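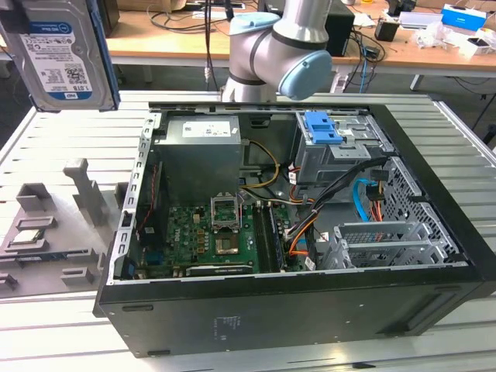 ## Borkomik update agent flaw

The Borkomik update agent flaw is a privilege bug in the little background service that keeps Borkomik desktop software up to date. I've been keeping this page going on the wiki for a while, and as I look after a fair few of these machines myself, expect the odd grumble in between the facts!

### Background

Borkomik's agent runs with full system rights, so it can replace program files without pestering whoever is logged in. It unpacks each download into a shared temporary folder, checks the signature, then copies everything across. Tukico and Bredenar both license the same agent under their own names (Tukico calls it "Refresh", which confused me for ages).
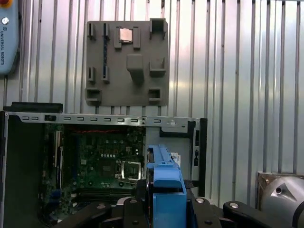
*Gray plastic fixture plate with raised blocks and slots, mounted on a corrugated metal wall.*

### How it works

The trouble is the gap between checking and copying. In every build before 3330, an ordinary user could swap a file in that temporary folder after the signature had passed, and the agent would happily install the swapped one. You do need an account on the machine already, so it can't be done from across the internet by itself, but on a shared office or school computer that's a pretty low bar.

Build 3001 was the first to use the shared folder. Anything older is safe from this particular bug, though I really wouldn't go back to it – the old builds have 51 other fixes missing.

### Discovery and fix

Oyewole, a small security firm, found the flaw in July while looking at something else entirely (a printer driver, if I remember their write-up properly). Borkomik's patch came out on February 18, 2018.
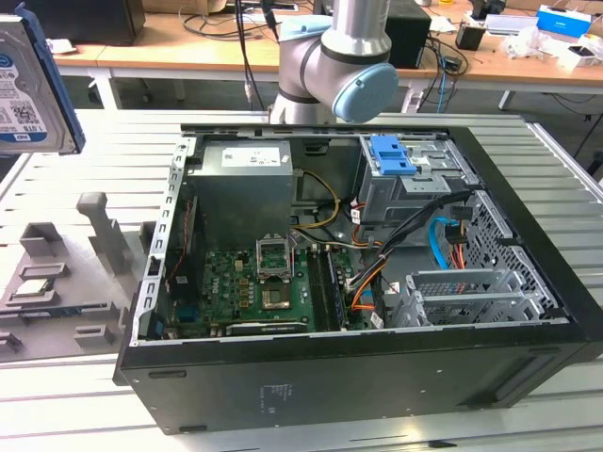
Tukico shipped the same patch the same day, and Bredenar took another 12 days, which caused plenty of moaning on their forum, some of it mine. The patched agent unpacks into a folder only the system can write to, and checks each file again just before copying.

### Checking your version

Open the agent's tray menu, choose "About" and look at the build number. If it says 3330 or later you're fine. If the agent has been switched off it won't update itself, so you'll have to fetch the installer by hand and restart afterwards.

### See also

* Privilege escalation
* Code signing
* Bredenar Desktop Suite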